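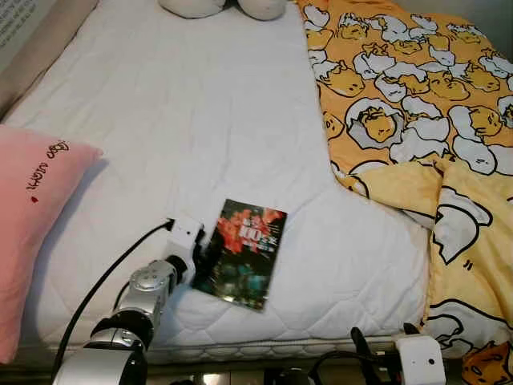
According to Drita Leka, the old letters were never a secret, only hard to find in one place. She was speaking at the opening of the Akik manuscript room, where 425 handwritten pages in a local syllabic script went on public view on Sat 20 December.

The pages come from the Popescu collection, which was kept in private hands until May. Most are letters and household accounts, with a smaller group of songs. Some 70 are written in two scripts side by side, the older signs on the left and the Latin spelling on the right.

Leka said the paired pages helped settle the reading of two signs that earlier copyists had mixed up. One marks a final consonant, and the other is a vowel mark placed under the letter. A third sign, found only in the songs, has not been read.

Plandby, a small press, plans to print a sign list with drawings of each letter form. The first run will be 400 copies. Scans of the full set are being prepared by Pivico and will be free to use.

The room is open on weekday afternoons. Visitors who want to handle the originals need to write ahead.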